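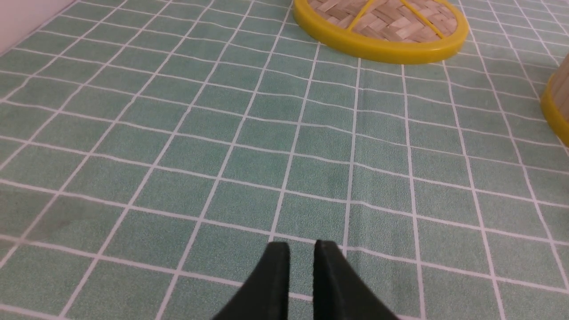

Woven lid with yellow rim on a green check cloth

Table Setters Wanted, Tarkgate Dumpling Kitchen

Sollik is looking for two part-time table setters. You will lay the cloths, put out the steamers and plates, and clear up after lunch. Shifts are four hours. We seat up to 44 people.
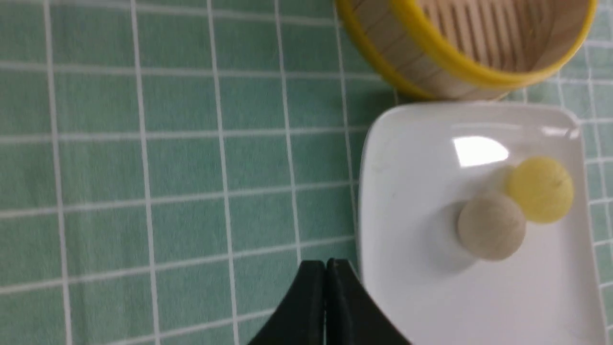 Each steamer goes close to the plate so food can be moved across without drips on the cloth. Lids are stacked on the side shelf once the food is out. Bamboo is washed by hand, no soap, and left to dry on the rack. You should be able to carry a full tray and stand for the whole shift. No experience needed. Training is paid and takes 10 hours, starting in June.

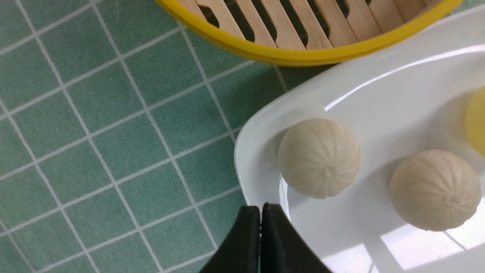

How to Apply

Leave a short letter at the counter with your phone number and the hours you can work. Applications close January 15, 2021.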